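# The arm, and everything that comes after the arm

The first budget for Nimer's tidying robot fitted on one sheet of paper. Kulsoom Bukhari still has it pinned above her desk, next to the current one, which runs to 12 pages and has its own contents list.

"The arm was the easy bit," she says. "You ring up, somebody gives you a price, you go and lie down, and then you sign."

Nimer is a small outfit above a carpet showroom, and it wants to sell a machine that picks up after people in care homes. Pencils, spectacles, the remote. Bukhari looks after the money. Halima Ekpo looks after the robot, and the two of them share a kettle and very few opinions.

The sheet of paper had lines for an arm, a gripper and a table. It had no line for the floor, which had to be looked at by a man with a clipboard before anything heavy could be bolted to it. It had no line for the clipboard man either. Insurance went down as "tbc" and stayed that way until March, when it was confirmed and everybody was sorry.

Ekpo's answer was to buy less and pretend more. She proposed a spell of simulation before a second arm was ordered, on the grounds that a made-up sofa needs no delivery slot. Bukhari, who had just had a quote from Flanberg for two real ones, found this persuasive.

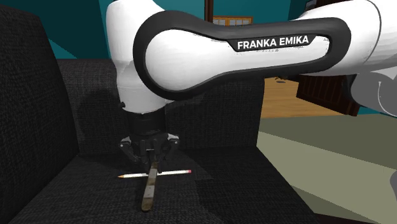 *Practice in simulation: a Franka Emika arm above a sofa, a pencil and a long brown stick.*

Pretending has its own invoices, of course. Somebody has to build the living room. Salamatu Ojo, hired to do it, spent her first fortnight on upholstery and asked for a better computer in her second. The computer wanted a cooler room. The cooler room wanted an electrician from Lawal, whose bill came to £1,423 and included a charge for parking.

Still, the sums look kinder than they did. Ekpo can try 2 grippers in a morning without unpacking either, and the list of things to buy has been getting shorter. A costly force sensor has gone. So has a wheeled base from Semomska that the sales brochure called "transformative" and the building's lift called too wide.

Zainab Briggs, who advises small firms on this sort of purchase, reckons most first-timers spend too long on the headline price. Her own advice is duller. Ask what a spare costs and how long it takes to arrive. Ask who comes out when it stops. Put training down as a yearly cost, as the person you train will leave and take the knowledge to somewhere with better biscuits.

Bukhari has added all of this to page seven. Page eight is still headed "Misc", and Ekpo has been asked to stop putting things in it.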